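22/01/2020 — cable ageing, Jiltton samples

Opened the oven after 364 hours. The Hekavon insulation is still soft, but the Grornov one cracks when I bend it over the small rod. Sneha wants the same test at 3000 V before we write to Pant. 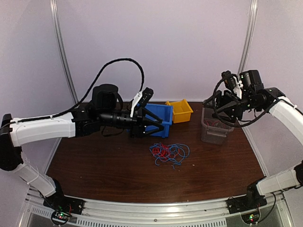

Photo: Mohit Lodhi

Resistance of sample 609 went down again, I measured it twice. Maybe the clamp was not tight — to check with the other meter. Labels written in pencil stay readable after the oven, ink does not.

To do: cut new lengths, ask Sneha Chaturvedi for the thin sleeves.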